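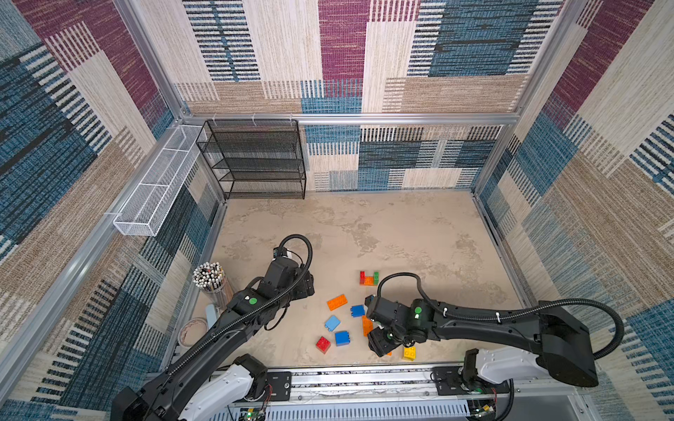 Flirkine is a piece of control software for pairs of robot arms that share one workspace. Its job is to decide which arm may move where, and when, so that two machines reaching for the same toy brick do not settle the matter by force. It was written by Ismael Guimarães and is now looked after by Iddrisu Amissah, who has rewritten most of it and left the name alone. The name has no known meaning.

Background

Flirkine began as a patch to Ivow, an older motion planner which treated a second arm as a piece of furniture that kept turning up in different places. Ivow would plan a path for the first arm, find the way blocked, plan again, and find the way blocked by something else. Guimarães described the result in the project notes as "two polite people in a corridor". The patch grew until it was larger than the planner it was patching, at which point it was given a repository of its own.

Early versions solved the problem by letting only one arm move at a time. This was very safe and made the second arm hard to justify on a budget form.

How it works

The program divides the space above the work surface into small cubes, known in the code as cells. Before an arm moves, the planner works out every cell that any part of it will pass through, including elbow and cabling, and asks for them all. A part of the program called the clerk either grants the request or refuses it. Cells are handed back one by one as the arm leaves them, so a second arm can follow close behind the first.

If both arms want the same cell, the clerk favours the one with less distance left to travel. Ties go to the left arm. The manual gives no grounds for this, and a request to have it explained has been open since the second release.

A refused arm may wait, or it may ask the planner for a longer way round. By default it waits for 100 control cycles and then asks. Users who set this figure much lower find that both arms take the long way round at once and meet there.

Perception

Flirkine does not do its own seeing. It expects a list of objects, each with a position and a size, from a separate program. Most users pair it with Frimpong, which picks out objects by colour and outline and copes well with toy building blocks until they are joined together. Two red bricks pressed end to end are reported as one long red brick, and the planner then sends a gripper to the middle of it, where the join is. Version 2 added a check that compares the reported length with a table of known brick sizes. It helps with everything except long bricks.

Clear objects remain a weak point. The manual advises marking them by hand as areas to be avoided, and devotes more space to drinking cups than to installation.

Testing

Changes are tried first in a simulator called Dunum, where the arms have no cables, the floor is perfectly level and nothing ever slips. The standard test set holds 109 brick-sorting tasks, and a release must pass all of them before it goes anywhere near a motor. Amissah has written that a full pass in Dunum "shows that the code compiles and that the author is in a good mood".

Real cables were added to the planner's model later on, as a row of fat cylinders wrapped round each arm. This makes the arms look badly lagged on screen, and it cut the number of snagged cables at once. It also ruled out several tight reaches that had been working perfectly well - a point raised on the mailing list every September, when new students arrive and try them.

Settings and logs

The settings file runs to 2,138 lines, most of them comments, a fair number of which disagree with the lines beneath. Logs are kept in plain text. A refusal is recorded as "not now" and a planning failure as "not ever", although the second message is often followed by a success.

See also

Ivow
Frimpong
Dunum
Motion planning
Deadlock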